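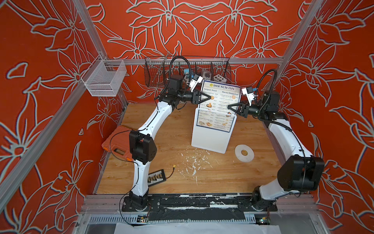 Figure 1. The two-arm cell with both grippers on the laminated menu in its white stand.

Equipment Plan and Budget for the Second Cell
Tormod Granström and Frøydis Lunde, project report, 2018-09-12

When we started this project we thought the shopping list would be the easy part, and we would like to thank Marcelle Riviere for letting us go on believing that for as long as she did! Our task was to plan a second cell like the one we already work in, with 2 arms facing a shared floor, and to keep the small parts (everything except the arms themselves) under $2000.

We began with the frame. Aluminum extrusion came out well in every comparison we made, mostly for the freedom to bolt things on later, like the wire baskets on the walls, and Haugen will cut the bars to length if we order them all together. Their quote was $500 with brackets. Birger Myklebust in the workshop thinks we could cut them ourselves and save a bit, and he may well be right, but we have left the full amount in the plan.

The grippers took much longer. Givmont and Simix both sell a parallel type that would fit our arms, and we went back and forth over them for most of two weeks. We settled on Simix in the end, at $307 each, so $614 for the pair. The Givmont fingers are nicer to look at, but spare fingers have to be ordered as a full set, and we know ourselves well enough to want spares.

Wrist camera mounts we will print. Cables, connectors and a power distribution board come from Breltar, $240 altogether, and we have added $90 for wallpaper, wood-grain floor panels and wire baskets. Menus, stands and other things to handle we can borrow from the first cell.

That makes $1444, which leaves $556 in hand. Borghild Skjelbred asked us to keep at least $300 of it for shipping and replacements, and we are glad to do so. With the rest we would like a second set of wrist cables, as the loops near the grippers are the part we worry about most.

Still open: delivery time on the extrusion, and which room.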